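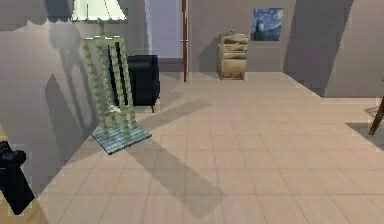 The Nuseck Gripper Evaluation Package lets a laboratory, integrator or teaching department compare end effectors on a mobile arm before any hardware is purchased. It is supplied by Drutemov as a set of simulated interiors, gripper models, controller profiles and test routines, all of which run on an ordinary workstation. Each interior is furnished as a home might be, so that a gripper is judged among the objects it will have to work around. In the living room supplied with the package, the arm with its black gripper starts low beside the left wall, and a floor lamp with a green lattice stand is placed between it and the black armchair. The open posts and short rungs of the lamp are a demanding subject for depth cameras, and the lamp's shadow on the wall allows the user to check whether a vision routine confuses a silhouette with a solid object.

Intended use

The package is intended for the selection stage of a project. It supports side-by-side trials of two or more grippers on the same arm, of two or more cameras at the same mounting point, and of alternative controllers with the same gripper and camera. It is not a safety assessment tool, and results obtained with it should be confirmed on physical equipment before a system is placed in service.

What is supplied

The standard license includes 11 gripper models, among them two-finger parallel, two-finger angular, three-finger adaptive and suction types. Each model has its own mass, closing speed, maximum opening and finger friction values, and all of these can be edited. Customers who have measured their own gripper may enter the figures directly or send them to Drutemov for preparation.

The object library contains 329 items suitable for grasping, including cups, books, boxes, cushions, tools and small kitchen goods. Furniture and fixed fittings are held in a separate library and may be moved, removed or replaced in any interior.

Test routines

A total of 183 test routines are provided. They are grouped under the headings Approach, Grasp, Carry, Release and Recovery, and may be run singly or in sequence.

Approach routines measure how closely the gripper can be brought to a target without touching nearby furniture. The longest of them takes the arm across open tiled floor toward the small tan cabinet at the rear wall, with the lighting set by the user.

Grasp routines repeat the same closing action from a series of slightly different starting positions. The default is 200 attempts for each combination of gripper and object. A lower number may be set for a first look, but the comparison report will mark any result that rests on fewer attempts than the default.

Carry and Release routines record slip, tilt and final position. Recovery routines begin with a deliberate fault, such as a missed grasp or a blocked path, and record what the controller does next.

Cameras

Virtual cameras may be fixed to the wrist, to the mobile base or to a point in the room. Lens angle, resolution, frame rate and noise can be set for each. Users comparing wrist cameras are advised to keep part of the gripper in view, as several of the Grasp routines use the position of the fingers as a reference.

Wall art, patterned rugs and other surfaces with strong detail are present in the furnished interiors and can be switched off individually. The living room has a print of Van Gogh's "The Starry Night" on the wall above and to the right of the cabinet. Running a routine with and without such items will show how far a detection method depends on a plain background.

Controllers

Profiles are included for position, velocity and force control. The Skinura interface allows an external controller to be connected in place of the supplied profiles, so that the code intended for the finished system can be tested without alteration. Timing delays can be added to the connection in order to reproduce the behavior of a slower network.

Comparison report

At the end of a session the software prepares a report listing each gripper, camera and controller combination tested, the settings used, the number of attempts and the outcome of each. Failed attempts are stored with their starting positions and can be replayed from any camera. Reports may be exported as a table or as a printable document.

Licensing and support

Licenses are offered for a single workstation, for a department and for a teaching laboratory. Teaching licenses include the Anozie course notes, a set of guided exercises on gripper choice written for students with no previous experience of simulation. Updates to the gripper and object libraries are issued to all license holders each November.

Support is provided by e-mail in English. Requests should state the license number, the interior in use and the name of the routine. Where a fault can be repeated, the session file should be attached.

Evaluation copies

Organizations considering a department license may request an evaluation copy. It contains the living room interior, two gripper models of the customer's choice and the complete set of Approach and Grasp routines. Comparison reports produced with the evaluation copy can be opened in the licensed version.

Requests for evaluation copies, quotations and custom gripper models should be addressed to Nkechi Uzor, Product Manager, Simulation and Test Equipment, Drutemov.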